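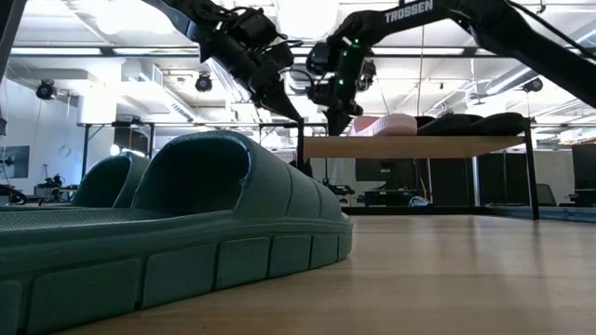 Teal, side on. The strap is as puffy as it looks.

Skunel Monier Slide

House shoe, bin-night shoe, shoe you swore you wouldn't wear to the shops. The Monier is our thick-soled foam slide and the one we sell most of, which says something about our customers and we mean it fondly.

The sole is cut into chunky rounded blocks so it bends where your foot bends. The strap is wide and quilted and has no buckle, no velcro and no opinion about socks. The footbed has a fine texture to it so you don't skate about on a humid day.

We launched the Monier in February with a first run of 2,000 pairs and a fair bit of nervousness. The second run was 3,000. Müzeyyen Bozkurt, who draws all our soles, had wanted to call it the Cloud, and was told there were enough of those already. She has since forgiven most of us.

Sizing

Whole sizes only. If you're a half size, go up. If you have a high instep, go up anyway, as the padding takes a bit of room until it settles, usually in the first week or two. Narrow feet will find the strap generous. Very narrow feet should look at the Trotard, our closed-toe clog, and accept that they'll look like a pastry chef.

Weight is 103 grams a slide in the middle size. You'll notice this mostly when the dog carries one off.

Care

Cold water, dish soap, an old toothbrush for the grooves. Dry them in the shade. Please don't leave them on the dashboard or against the heater. Foam shrinks when it cooks, and we've been posted enough child-sized slides by grown adults to know how that email goes. The colour will soften over time, teal more than the others. The dishwasher is not covered by the warranty. Neither is the dog.

What they're no good for

Ladders, mowing, hiking, driving, wet boat ramps, and any wedding where you'll be in the photos. They float, which one customer found out at a river mouth and wrote to us about at length.
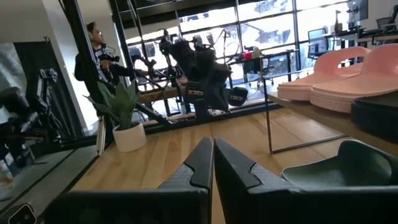 Monier in pale pink, upper right. Same sole, same sizes.

Colours

Teal and pale pink are in stock. Charcoal is back when the factory says it's back. We did a mustard once and still have some of it, so write to us if you're that person.

Reviews

2,284 so far, and we read them all, including the one that was just the word "feet". Štefánia Lukáč looks after returns and answers most of the complaints herself, generally before lunch. The commonest grumble is a faint squeak on polished floors for the first few days. It wears off. A pinch of talc under the heel helps if you share a house with light sleepers.

Delivery and returns

Orders in by noon Thursday leave before the weekend. Exchanges for size are free the first time. Unworn means unworn, and we can tell grass when we see it. Pick-up is from the Semwal Street counter, ring the bell twice.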